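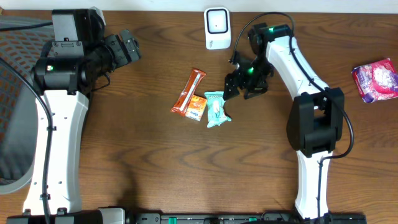

Tips for using a rented two-arm tidying kit at home

We had the Nallell two-arm kit for 30 days in February, rented through Kulkarni. It clamps to a table and comes with grippers, cables and a power box. These notes are for anyone thinking of doing the same.

1. Pick a heavy table. Ours is wood and did fine. On a folding table the arms shook at every stop.

2. Start with small wrapped things. Snack bars and little packets are good practice. Leave a finger's width between them – the grippers are wide and push the neighbors around.

3. Check the cables before each run. They should have slack at the elbow and hang clear of the chairs.

4. Move up to soft bags slowly. Plastic packaging like a 40-liter bag bulges and folds, so have the gripper take it by an end and set the speed to low. Printed plastic scuffs easily, so don't practice on anything you want to keep looking new.
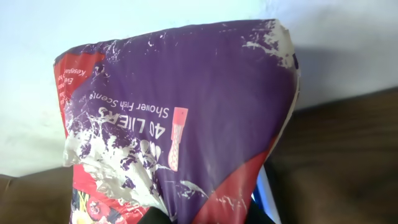

5. Save your positions. Kirsten Laxdal at Kulkarni told us to do this every evening. We skipped it one Friday and had to teach the whole table again.

What it cost

The rental was $236, plus a $100 deposit that came back in full. Buying the kit is $629. For sorting groceries I would rent again but not buy.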